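# Feature update stuck at 27%, then rolls back. Is it the disk or the update? 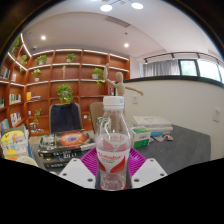

*Water bottle above a magenta mesh tray*

**Question**

Desktop PC, Windows 10, 64-bit. Since July it has been trying to install the next feature update. It downloads fine, restarts, gets to 27% on the blue screen and sits there. After a long wait it restarts by itself, says "Undoing changes made to your computer" and I'm back at my old desktop as if nothing happened. Next evening it offers me the same update again.

What I have:

- 8 GB memory
- 60 GB SSD for Windows, 12 GB free
- a second hard drive for documents and photos, mostly empty
- Clenimell antivirus, paid version
- a Heiskanen label printer on USB

What I tried so far:

1. The Windows Update troubleshooter. It said it fixed something and didn't say what. No change.
2. Restarting and trying again, several times.
3. `sfc /scannow`. It found no integrity violations.

I have not tried a clean install and would like to avoid it. The label software from Heiskanen needs a license key and I no longer have the email it came in. Is the SSD too small, or is something else blocking it? I can replace the drive if that's really what's needed, but I don't want to spend money on a guess.

---

**Answer 1**

Your SSD is too small. Get a bigger one. 60 GB was never enough for Windows 10 and it only gets worse with every update.

> *Comment:* It is small, but I've run updates on the same size before. Would it really get to 27% if there was no room?
>
> *Comment:* It can. The space check at the start isn't always right.

---

**Answer 2** (accepted)

Could be space, could be the antivirus, could be a driver. I would do these in order and try the update after each one, so you know which it was.

**Free up space first**

Open Disk Cleanup, choose your C: drive, then click "Clean up system files". Tick "Windows Update Cleanup" and "Temporary files". If "Previous Windows installation(s)" is listed, tick that too, as long as you don't plan to go back to an older version. Look at the Downloads entry before you tick it. In some versions it empties your Downloads folder, and people lose things that way.

If you don't use hibernation, turn it off. Right-click the Start button, open Command Prompt (Admin) or PowerShell (Admin), and type:

```
powercfg /h off
```

That deletes the hibernation file, which takes up several gigabytes on a machine with your amount of memory. It also turns off Fast Startup, so a cold start may be a bit slower. You can put it back later with `powercfg /h on`.

**Remove the antivirus, don't just pause it**

Third-party antivirus loads its own drivers, and pausing it from the tray icon leaves them running. Write down your Clenimell license details, uninstall it from Settings > Apps, and restart. Windows Defender should turn itself on in the meantime. Check that it did before you go online for anything else.

**Unplug what you don't need**

Leave the keyboard, mouse, monitor and network cable. Take out the label printer, any USB sticks and card readers. I'd also shut down and disconnect the second hard drive. Setup sometimes gets confused about which disk to use, more so if the second disk once had Windows on it.

**Repair the component store**

`sfc` coming back clean doesn't tell you everything. Run this from the same admin window:

```
DISM /Online /Cleanup-Image /RestoreHealth
```

It can seem to stop partway. Leave it alone until it finishes.

**Run the update from an ISO**

Download the ISO from Microsoft's site with the media creation tool and save it to a USB stick or another computer – not to your C: drive, you need the room. Double-click it in Windows and run `setup.exe`. Choose to keep personal files and apps. Make sure the language and edition match what you have now, otherwise the option to keep apps is grayed out.

Back up your documents before this step.

If it still rolls back, look in this folder:

```
C:\$WINDOWS.~BT\Sources\Panther
```

You want `setuperr.log`. The folder is hidden, so turn on hidden items in File Explorer. Post the last few lines here along with any error code you were shown.

> *Comment from the asker:* Cleanup and hibernation gave me a fair bit of space but it still stopped at 27%. Then I uninstalled Clenimell and unplugged the printer and the second drive together (I know, you said one at a time) and it went through from the ISO. So I can't say which one it was. Label software still works with its key. Thanks.
>
> *Comment:* Good. Check for a newer Clenimell version before you put it back on.

---

**Answer 3**

Same symptom on mine, different cause. I had an old Werkon network adapter driver that setup didn't like. Device Manager showed it working normally, but `setuperr.log` had its file name in it over and over. I uninstalled the device, ticked "Delete the driver software for this device", ran the update, and Windows put its own driver on afterward.

Also, if anyone uses Fostell for backups, close it fully before updating. Mine kept starting a scheduled backup at 8 in the evening and I'm fairly sure that broke one of the attempts.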